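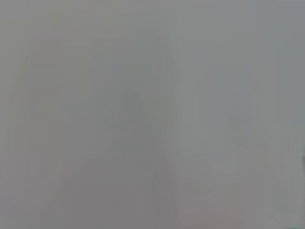 Ok so week three of the arms at Doldale and I want to know how other plants handled this. They moved me off packing onto what they call cell attendant, which means I stand between two arms and watch a screen. The wrist view I get is gray. Pale gray all over, couple of faint slanted lines on the right, one darker blurry lump low in the middle that I take for the finger. From that I'm supposed to call whether it's a good pick or a reject. 70 calls a shift they expect, and my name goes on every one. Anybody else got put on this? Did your pay code change? Mine didnt.

tamihana_nights
Same at our place, only we got it in March. Pay code stayed packer for the first two months, then the union rep got it bumped. Ask for the job description in writing. If they don't have one, thats your answer.

jlakatos
Lens is dirty or the exposure is way up. Could be either. I'd wipe it before I went to the union over it.

doldale_packer
Not allowed to touch it. Inside the fence. Only the Wukadach tech can open the gate and he covers three sites. Put a ticket in Monday.

jlakatos
Then the ticket is the story, not the pay code. Attendant with no lockout training is useless to everybody. Get the training. Took me two days and now I can go in and clean my own stuff.

modupe_b
Disagree with Jenő a little. Get the training sure but get it PAID as training. We had four people do lockout on their own time because the lead said it would "look good". It looked good for the lead.

Also the calls thing. Is there a button for can't tell? On ours there's good / reject / unsure, and unsure was grayed out until somebody made a fuss. Before that people just hit good all day because reject stops the line and then everyone looks at you.

doldale_packer
Just the two buttons. And yeah, I hit good. Everybody hits good.

modupe_b
So your name is on a bunch of goods you couldn't see. Write down the times. Own notebook, not theirs.

yakubu_bako
I'm going to be the unpopular one. I did hand packing 11 years and my shoulders are shot. I'll take watching a bad screen over lifting cases any day of the week. Line used to do 500 an hour with six of us killing ourselves, does 600 now with two. I go home and can pick up my kid. Fix the camera and quit complaining.

tamihana_nights
And the other four?

yakubu_bako
Two went to shipping, one retired, one quit. Not saying it's great. I'm saying the lifting wasn't great either and people talk like it was

doldale_packer
Fair on the shoulders. Mine are better too, I'll admit it. But I used to know if a case was right by the weight of it in my hands. Now I go home and don't know if I did anything right. Plus you can't talk to anyone, closest person is on the far side of the other cell with ear plugs in. Longest shift of my life and I sat for half of it.

nsadeghi
Maintenance side here, different company. What you describe could be a film over the lens, or fogging, or gain set wrong, can't tell from one grab. Ask the tech to pull the saved image from the same spot the day it was commissioned. If that one's clear it drifted. If that one's gray too it was never set up right and somebody signed off on it anyway. Seen both.

Either way ask for the attendant calls to be suspended on that cell til it's fixed. Put it as a quality problem. Supervisors move for quality. They don't move for "I feel dumb at this screen," sorry, just how it is.

T_MacLeod
Supervisor at Nirnora so throw stuff at me. Nima's right about the quality angle but some of us do listen to the other kind. I had a 61 year old packer tell me flat out she was scared she'd get blamed for a bad case. Hadn't crossed my mind. We took names off the calls the next week, they log by cell now. Cost nothing.

modupe_b
Took names off and kept the count per shift I bet

T_MacLeod
Kept the count, yes. Above my level.

modupe_b
Yep.

doldale_packer
Ok. Asking for the job description and the commissioning picture, and lockout on paid time. Tech is supposed to be in Thursday. Will post what they say

jlakatos
Ask him for an unsure button while hes there. Probably a config setting, five minutes.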